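Shopping for an Arm: Notes From the Hastgate Open Day

Saturday, February 25, 2023

Our shop packs small kits. Craft kits, sample kits, the little bag of parts that comes with a shelf and always has one screw too many. We have done it by hand since the beginning, and for two years the owners have been saying that we should "look at robots," in the tone other people use for "look at getting in shape." This winter the looking got a budget line, and the budget line got me a train ticket to Hastgate.

The open day was hosted by Junach, who sell and install small robot arms for people like us, in a converted dairy behind the station. I had signed up for the 10 o'clock tour. So had everybody else, it seemed, and the parking lot was full of people in fleece vests looking for the right door. The right door had a sheet of paper taped to it that said PULL. It was a push.

You get a badge, a coffee, and a folder. The folder had a price sheet in it, and I want to give Junach full credit for that, having been to two of these where the price was treated like the birth of a royal baby. The sheet listed the arm, the base, the controller, and the gripper, each with its own number. At the bottom it said "integration quoted separately." Keep an eye on that line. It will be back.

The first stop was the big hall, where an arm behind a clear screen was moving boxes from one pallet to another. Very smooth, very quiet, and no use to me at all. We don't own a pallet jack. I watched for a while anyway, the way you watch a dishwasher through a store window, and then let myself be herded toward the side rooms where the bench work was.

The side rooms were where I should have gone first. They were set up for light handling, with ordinary desks and ordinary stuff on them, and the guides let you stand close and ask dumb questions. I had brought a page of dumb questions. Top of the list was whether a gripper with two fingers can cope with a plastic bag, since bags are most of our life. The answer was a long breath in, followed by "it depends on the bag."

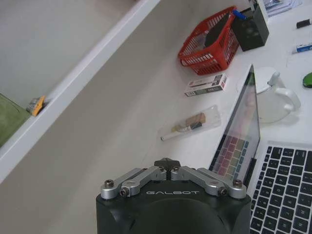

What it depends on, as far as I could write it down: how floppy the bag is, how shiny it is, whether it lies flat, and what's inside it pushing back. A clear bag is apparently a rotten thing to ask a camera to find. I had assumed the arm was the hard part and the seeing came free. It is closer to the other way around, and the seeing shows up on the quote as its own line, under a name that sounds like a gym membership.

The advice I got was to bring our own bags. Send a box of them, the guide said, the real ones, including the ones that come off the roll crooked. They will try them and tell you what gets picked and what doesn't, and they charge a flat fee that comes off the price if you go ahead. I thought that was fair. I also thought of our supplier, who changes the bag thickness whenever the moon is full, and I wrote "BAGS???" in the margin and underlined it.

Lunch was a sandwich and a talk. The talk was called "What It Really Costs," and the room filled up fast. The speaker put up a chart with the arm as a thin slice and everything else as the rest of the pie. Mounting. Guarding. Safety review. Training. Spare fingers. Somebody's time, for weeks, getting the thing to do on Tuesday what it did on Monday. The rule of thumb offered was to take the price of the hardware and double it, and then go have a quiet sit-down. A man behind me asked if that included tax and got the biggest laugh of the day. It did not include tax.

I did my own sums on the back of the folder. We ship 469 kits on a good day, and a good day means that nobody is out sick and the label printer is in a generous mood. An arm at the speed I saw in the side room could handle maybe a third of that on its own shift, if every bag behaved. So one arm doesn't replace the packing table. It gives the packing table a slow, steady coworker who never takes lunch and needs a service contract. That may still be worth having. Our worst stretch is the fall, when we can't hire anybody for love or overtime, and a slow coworker in October beats an empty stool.

After lunch there was a row of stands from other outfits. Henriques does leasing, and had a bowl of mints and a very patient calculator. Their deal runs 47 months, an odd number that I asked about and got no good answer on. The monthly figure looked friendly. The total looked less friendly, and there's a fee for giving the arm back, on top of a clause on "normal wear" that I'd like our lawyer to read before I do. Still, leasing would let us try one without the owners having to look a lump sum in the eye, and they do hate eye contact.

Gando sells used arms. These were lined up along the back wall with tags on them like a used car lot, hours run and all. The prices are roughly half of new. I was ready to fall in love until I asked about software updates, and was told that the older controllers "are very stable," meaning there aren't any. Spare parts were "generally available." I've owned a used van on those terms. I took the brochure.

A few things for anyone planning the same trip, or the same purchase:

Ask what the gripper costs alone, and what new fingers cost, and how often people buy them. The arm lasts for years. The fingers are shoes.

Ask for lead times in writing. Junach quoted 14 weeks for the arm and 7 for the gripper, so you can have a hand on your desk for the better part of two months with nothing to attach it to.

Ask who you call when it stops. Then ask what time they go home.

Measure your bench before you go. I hadn't, and stood there holding my arms apart like a fisherman while the guide tried to guess in inches.

Look at what else is on the bench. Ours has tape guns, a radio, someone's lunch, and a mug that predates the company. Every one of those has to move, or the arm has to be taught to live with it, and teaching is billed by the day.

The tour ended where it started, at the coffee, where integration finally got quoted separately. They won't give a number without a site visit. The site visit is free if you are within an hour's drive. We are an hour and ten. I pointed out that it depends on who's driving, and we left it that they would see what they could do.

What I'm taking back to the owners is this. I'd put in for the bag test now, out of this year's money, because it's cheap and it will tell us whether there's any point in the rest. If most of our bags pass, we do the site visit and get a real quote by May, which would leave time to order before the fall rush, just barely, assuming 14 weeks means 14 weeks. If they don't pass, we talk to the supplier about a stiffer bag and I go back to arguing for a second label printer. I would skip Gando for a first machine. I'd want the Henriques contract looked at before anybody gets attached to the monthly figure.

The train home was late, so I got through the whole folder, including the warranty. The warranty does not cover coffee. We'll need to talk about the mug.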